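The block tin, and why I've gone off plastic
2019-05-16

I've been having a bit of a clear-out of the small stuff this week, and the shape blocks have finally had their turn. They came from the Naltik shop in Sustdale back in March, along with a bag of other bits I still haven't put away, and they've been living in a biscuit tin with two dried-up felt tips and a sock.

I tipped the lot out on a board so I could see what we had. My favourites are still the odd ones - the hearts and stars and so on. Plain cubes are fine for towers, but give a child a star and they'll be busy for ages working out what will balance on it (not much, in my experience!).
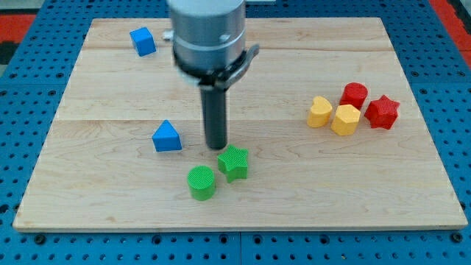

Blocks out on the maple board. The green star and cylinder have ended up nearly touching, and the blue prism is off on the left.

I do love that board, by the way. The grain is all wavy, and bright colours look lovely against it. Pale wood makes everything easy to spot, so it beats our patterned rug, where anything green vanishes for days.

Next job is a proper box with a lid. Kirkitz do one that takes up to 500 pieces, but that's far too big for our shelf, so I'm going to have a look round Aitken market first and see if I can find something smaller. The sock has gone in the wash.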